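# Robots Have Rules Too!

Hi, I'm Esi, and my job at Findow is teaching robots to tidy up (yes, really – and yes, my own bedroom is still a mess).

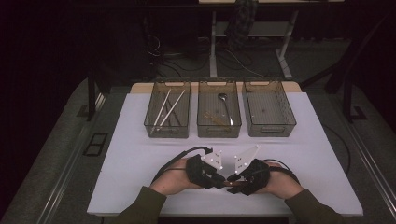 A robot has to follow safety rules, and so do the people who teach it. My favorite rule is "one job at a time." Say the job is sorting things from the kitchen. We put bins side by side in a neat row, like the three see-through brown ones on the white board, and we decide what goes where before anybody moves. The two long white sticks are in the left bin, the spoon is in the middle one, and the grippers stay down by the front edge until the person wearing them is ready to go.

Next comes the "hands out" rule. If a robot arm is switched on, your fingers stay out of its space, even if you dropped your very best pencil in there! Every robot arm in our lab has a big red stop button close by, and anyone is allowed to push it. You won't get in trouble. My friend Lavanya pushed it on her first day and we all clapped.

We also take breaks. After 30 minutes of practice we stop and stretch, and I usually eat a cracker – away from the robots, which is another rule.

Want to try it at home? Write two rules for a pretend robot that puts away your socks, then ask a grown-up to be the robot and see if they follow them!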